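Hanging Up Jackets and Sportswear

Updated 29th March

Track jackets, windbreakers and other light zip tops take up less room on a hanger than most people expect, and they are easier to find there than in a drawer. The notes below cover hangers, the hanging itself, and what to do with the jackets you won't wear until fall.

Choosing the hanger

A plain plastic hanger is fine for anything light. Check it for rough seams first by running a finger along both arms. A sharp ridge of molding will catch on mesh and pull a thread. Rub it down with fine sandpaper or throw the hanger out.

Wire hangers from the dry cleaner are too thin. They leave a point in each shoulder that shows when you put the jacket on. Wide wooden hangers are good for wool coats and wasted on a track top.

Width matters more than material. The arms should end just inside the shoulder seam. If they poke into the sleeve, you get a bump. Children's jackets need children's hangers, up to size 11 or so, depending on the brand.

Getting the jacket on

Unzip the jacket all the way. Hold the hanger by the hook in one hand and slide one arm into a shoulder, then bring the other side over. Don't push a hanger up through a closed neck. It stretches the collar and the collar doesn't come back.

Before you let go, look inside. The lining should lie flat against the outer fabric and not be bunched up at the armhole. Straps, loops and drawcords should hang straight down. If one is caught over the hanger's arm, the jacket will sit crooked on the rail. Stripes along the shoulder or sleeve make a handy guide, as they show a twist right away.
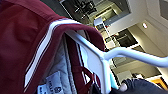

Reading the care label

Look for the label on the inside before the first wash. Many jackets have two, one with the washing symbols and a smaller one with the size or fiber content. If the print is starting to fade, copy the instructions onto a card and keep it by the washer.

Most polyester sportswear washes well in cold or warm water with the zipper closed. Skip the fabric softener. It coats the fibers and the mesh stops letting air through. Wash dark red and maroon things separately the first few times, and never with white towels.

Drying on the hanger

Shake the jacket hard twice, zip it halfway, and hang it from a shower rail or a door hook. Pull the sleeves straight and turn the pockets out. Leave a hand's width between it and the next thing. A lined jacket can feel dry outside while the lining is still damp, so put your hand in under the arms before it goes back in the closet.

Spacing on the rail

Hang jackets with all the zippers facing the same way. Keep short jackets together at one end and use the floor below them for a shoe rack or a low box. If you have to force a hanger in, the rail is too full and everything on it will crease.

Putting them away for summer

By May the heavier ones can move out of the hall closet. Wash them first, empty the pockets, and close the zippers. Lined jackets can stay on their hangers under an old cotton sheet. Fold the unlined ones in thirds and store them in a box with a lid, heaviest at the bottom. Write the contents on the short end of the box, where you'll see it on the shelf.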